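Capítulo 9
Lo que nos prometemos en voz baja

Junio. Por Snežana Dimitriou

Casi todos hemos dicho alguna vez «mañana empiezo» con una sinceridad conmovedora, y casi todos hemos visto llegar ese mañana con la misma cara que ayer. En este capítulo vamos a hablar, con calma y con cariño, de las promesas que uno se hace a sí mismo, y de por qué las más vagas son las que más pesan. 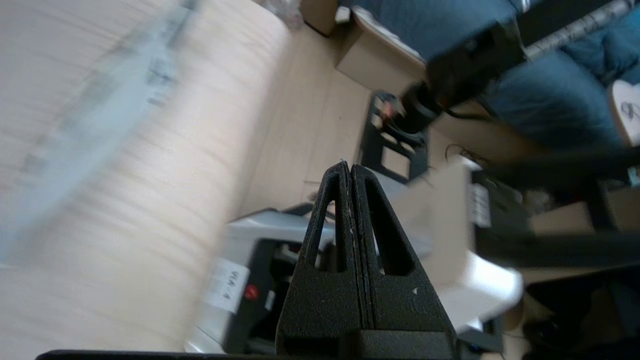
Superficie beige con veta de madera.

Piense en la frase «debería leer más». ¿Cuánto es más? ¿Cuándo? Una intención sin hora ni lugar no puede cumplirse del todo, y por eso tampoco descansa nunca (a mí me persiguió una así durante 2 inviernos enteros, cuando vivía en Tunstall). 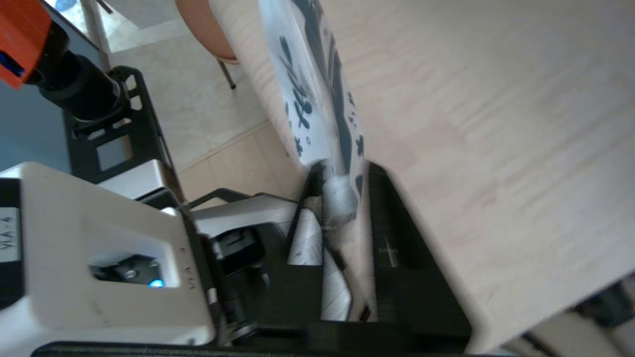

Cerámica blanca con hojas y ramitas oscuras.

Le propongo que tome papel y escriba una sola promesa, pequeñísima, de esas que casi dan vergüenza. Añada la hora. Léala despacio, y si nota un nudo en el estómago, ¡hágala todavía más pequeña!

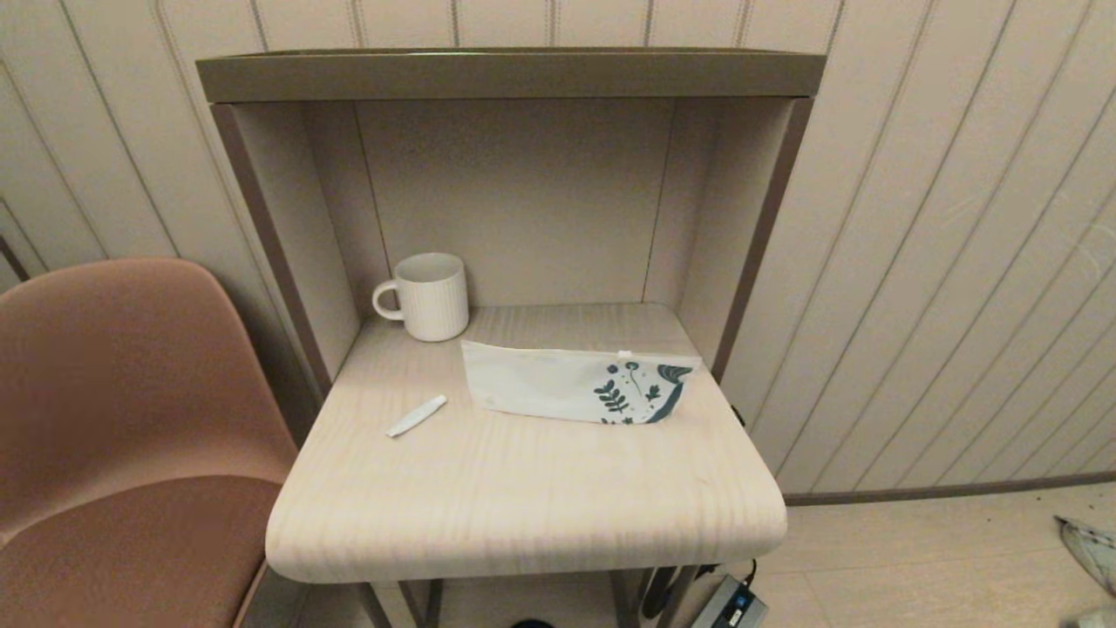 Escritorio de madera clara con una taza blanca.

En el apartado siguiente veremos qué hacer cuando la promesa se rompe, cosa que ocurrirá, y cómo retomarla sin regañarse.

Recientes
El diario de Fimora
100 maneras de aplazar
Cartas desde Istska

Comentarios
Stumeo: La mía fue regar la planta a las ocho. Sigo en ello.
Lectora614: ¿Sirve también si la promesa es dejar de hacer algo?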